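Part 3: Sorting and packing your veg bags

Right, so by now you've had your first Ornton crate, you've got the table set up the way I described in part 2, and you're looking at a heap of vegetables wondering which end to start from. I've been packing bags for our share scheme for long enough to have done it wrong in most of the available ways, so what follows is how I do it now. Skip the bits you know!

Before you start

You'll need your crate, your stack of thin plastic bags, a damp cloth, a dry cloth and a bit of clear table. I like a wipe-clean tablecloth because the mud comes straight off it (and because bare tabletops are a pain to scrub in December with cold hands). The Kedodeck tray is nice to have for the loose soil but a baking sheet does the same job.

Caution: have a good look over each bag before anything goes in. Holes near the bottom are easy to miss, and a split bag halfway down the front path is a miserable thing.

Packing a bag

1. Tip the crate out gently, at the back of the table, and pull out anything soft or split. Put that in a bowl for tonight's soup.

2. Brush off the worst of the mud with the dry cloth. Don't wash anything. I know it's tempting, but wet veg in a plastic bag goes slimy in no time.

3. Lay the bag down flat and open the mouth wide. I fold the front of it back on itself so it stays open while I've got both hands full.

4. Put the heavy, hard things in first. Potatoes, swede, beetroot, that sort of thing, pushed well down to the closed end.

5. Next come the longer things, laid in lengthways. If they go in at a slant they poke through the side, and then you're back to the caution above.

6. Leafy stuff goes in last, near the opening, with the stalks pointing inwards. You want to be able to get hold of the leaves without emptying the whole bag out.

7. Give it a little shake to settle it and have a look in. You should be able to make out each kind of thing without rummaging.

Note: bags used a second time round are fine, whatever is printed on them. Half of mine came from fruit.
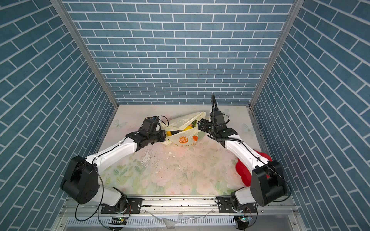 Tito wrote in after the last version of this guide to say that step 6 is all very well for chard and kale but hopeless for herbs, which get squashed flat whatever you do, and that a sheet of kitchen paper rolled loosely round the bunch sorts it out. I've tried it since and I'm converted. So if you've got parsley or coriander in the crate, roll it up first and then carry on as normal.

How full is full?

My limit is 2 kilos a bag. The bags will take more, but the handles start to cut into your fingers and the stuff at the bottom bruises. If you're making up a big order, do two bags and tie the handles together with a bit of string, it's much kinder on everyone.

For the autumn share-out I did 44 bags in an afternoon, and the last few were a disgrace, so please take breaks. Put the kettle on after every ten or so and wipe the table down while it boils.

Closing the bag

8. Press the air out with the flat of your hand, working from the closed end towards the mouth. Gently, if there are tomatoes in there.

9. Fold the top over twice. No knots! Somebody always has to pick them open with a fork and the bag's ruined after that.

10. If it's going on a bike or in the back of a car, put a peg on the fold. Wooden ones grip better than plastic.

Caution: keep empty bags well away from small children and pets, and don't leave them lying about on the floor either, they're lethal on tiles.

If something goes wrong

The bag keeps flopping shut. Turn the rim down into a cuff, a couple of fingers deep. Still flopping? Stand a mug in the mouth until the first potatoes are in.

The leaves have wilted before you've even packed them. Stand the stalks in cold water for an hour, then dry them properly. Outer leaves that don't perk up can go in the soup bowl.

There's water collecting inside. Open it up, tip the lot out onto the dry cloth and start again with a fresh bag. Sorry, there's no quick fix for that one.

Onions have turned up in the crate. Leave them out and put them in a Karamanlidis net or an old pair of tights, hung somewhere airy. They don't keep well shut up in plastic and they make everything else smell.

Storing the packed bags is in part 4, along with the labels.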